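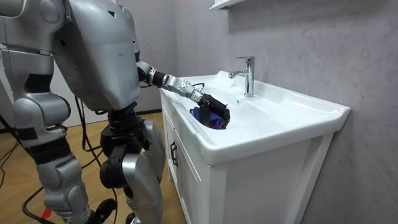 Dorota Adamczyk and Teodor Urbańczyk
Food Service Management, second year project
Submitted 30/06/2021

Our project looked at whether a personal chef service could work in Gradden, a town with plenty of office workers and few places open after eight. We called the service Bistuseo. A chef would shop, cook a week of dinners in the client's kitchen and leave them labelled in the fridge.

We handed out 100 questionnaires and got 40 back. Most people liked the idea but 16 said they would not want a stranger cooking in their home. Price was the other worry. Benvinda Antunes let us test three menus on her family, and the fish pie did not reheat well. We would drop it and offer a bean stew.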